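怎么给地方议会写一份能被受理的请愿书（Punotside 版，别的地方改改也能用）

4/1/24 更新，改了签名那一段，附上新的递交顺序。

先说清楚，这篇讲的是正式请愿，走议会秘书处的那种。网上点一下按钮的联署不算，Punotside 议会不收。想抗议、想游行的，手续是另外一套，找警务那边报备，别看这篇。

赶时间写的，有错字请包涵。

一、先确认归谁管

很多请愿死在第一步。路灯、公交站、垃圾清运、区内市场摊位，归 Punotside 议会。身份证件、边境、军警人员的事，归上面，议会收了也只能转，转出去就没下文了。

拘留、保释、法院判决，议会一概不碰。有人写“请议会要求法院放人”，秘书处直接退件。想写也行，换个写法：请议会就某事公开表态，或者请议员提出质询。表态和质询是议会能做的事，命令法院不是。一字之差，结果完全不同。

不确定归谁管？打秘书处总机问，早上打，下午基本没人接。问的时候只说事情，别先讲立场。

二、标题

一句话，写清对象和要求。

能用的：请求 Punotside 议会就 Kolleck 桥封闭一事举行公开听证
不能用的：强烈谴责某某当局置民生于不顾！！

第二种不是不能喊，是登记员没法归类。归不了类就压着。感叹号全删。

三、正文怎么排

四段就够，按这个顺序：

第一段，我们是谁。住哪个区，代表什么团体，有没有注册。没注册的写“以下签名居民”就行，不要自己起个“联合总会”之类的名头，会被要求补注册文件，一补又是好多天。

第二段，发生了什么。只写事实，带地点和时间。听来的事写“据居民反映”。别写“众所周知”。

第三段，我们要什么。一份请愿一个要求，最多两个。我见过写了一整页要求的，从修桥写到换议长，最后委员会挑了最轻的那条答复，其余视为已处理。亏大了。

第四段，希望什么时候得到答复，联系谁。电话必须能打通。

全文不超过 2,000 字，超了秘书处有权退回让你缩写。附件不计入字数，所以细节往附件里放。

四、语气

可以硬，但别威胁。“如不答复，我们将依法继续申诉”可以。“后果自负”不可以，这四个字前年让 Qaisi 区的一份请愿整份作废，还有人被叫去问话，问了半天。没必要。

点名批评官员可以，写职务加行为。骂人的形容词全删掉，写完放一晚，第二天再删一遍。

涉及族群和宗教的，多找几个人看，最好有一个不是自己这边的人。自己觉得平常的叫法，对方读起来可能很刺眼。改个称呼不丢人，闹起来就没人谈正事了。

五、签名

改动最多的就是这块，仔细看。

门槛：区级事项 47 个有效签名，全市事项 2,626 个。少一个都不行，不四舍五入，别问了。

有效签名要有：
姓名全称，跟证件一致
住址，写到门牌
亲笔签，不能代签，一家人也不能代
签名日期

每一页签名纸的页头都要印请愿标题和要求全文。旧版只要求第一页有，现在每页都要。已经收了旧版签名的，很遗憾，得重来。

建议多收一些，总有字迹认不出的、搬了家的、签两次的。签两次的两个都作废，不是只废一个，这点很坑。

不会写字的长辈可以按指印，旁边要一名见证人签名，见证人不能是收签名的人自己。

收签名的地点：市场门口、礼拜结束后的院子外面、车站，都行。学校和投票站附近不行。政府大楼的台阶上也不行，站人行道上就没事。带垫板、多带几支笔，一定要黑色或蓝色，红笔不认。

收的时候别催，让人家把要求读完再签。有人问“会不会给我惹麻烦”，照实说：签名册会存档，议员可以查阅，姓名不上网。人家不想签就算了，别劝第三遍。

六、附件

照片、收据、往来信件、媒体报道。每件编号，正文里引用编号。报道要注明哪家哪天的，光截个标题不行。

原件自己留着！！交复印件。原件交进去基本拿不回来。 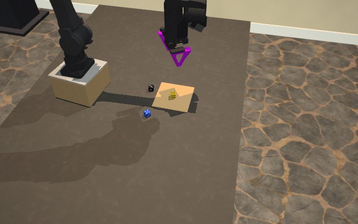
附件太多就装订成册，前面加一页目录。有录音录像的，写一份文字摘要一起交，委员会开会的时候不会当场放给大家听。

七、递交

全套准备 5 份：秘书处、议长办公室、相关委员会、本区议员各一，最后一份让收件窗口盖章，你自己带走。没盖章等于没交。这句话请读两遍。

顺序是先秘书处，拿到登记号，再拿着号去送其他几份。以前可以同时送，现在没有登记号议长办公室不接。

窗口如果说“先放这儿，回头登记”，不要走。客气地等，或者请他写个收条，写上姓名和时间。

团体递交的话，进去的人不要多，两三个就好。外面可以有人等着，但不要堵门，堵了门就变成另一回事了，保安会记录，记录会附在你的请愿后面。

可以邮寄，不推荐。Qaisi 那边的邮局丢过件。

八、交完以后

登记号写在手机里，也写在纸上。

秘书处先做形式审查，通过了转委员会。中间如果要补材料，只打一次电话，没接到就按放弃处理，所以联系人一定要找个随时能接电话的。

委员会的处理结果一般是这几种：举行听证、转行政部门书面答复、不予采纳、并入同类请愿。并入的要当心，问清楚并到哪一份，自己的要求还在不在里面。

如果通知听证，选一个人发言，时间很短，稿子提前念几遍掐表。别临时换人，换人要书面申请。

没有回音就写催办函，一页纸，写登记号、日期、原要求，别加新内容，加了新内容会当成新请愿重新排队。

九、找媒体的时机

拿到登记号之后再找。之前找，记者问议会，议会说没收到，第二天报出来就是“议会否认收到请愿”，很难看。

给记者的东西：盖章页复印件、一段不超过半页的说明、一个发言人的电话。发言人和联系人可以是同一个，但两个人口径一定要对好。别在采访里说请愿书里没写的要求，委员会的人也看新闻。

十、几个常被问到的

外地户口能签吗？住在本区的能，带租约或水电单备查。

议员拒收怎么办？在那一份上注明拒收日期时间，补交秘书处存档，程序照走，不影响登记。

被不予采纳了还能再交吗？能，但要有新的事实，同一份原样再交不受理。

有没有现成模板？有，Clallo 网站的下载区，选“区级”或“市级”那份，别下成旧版，旧版页头是空白的。填的时候括号里的说明文字记得删掉，真有人连说明一起交上去的。

Kolleck 桥那份请愿的全文等听证日期定了再贴出来，签名表还缺人，想帮忙收的直接留言，写上住哪个区、哪天有空。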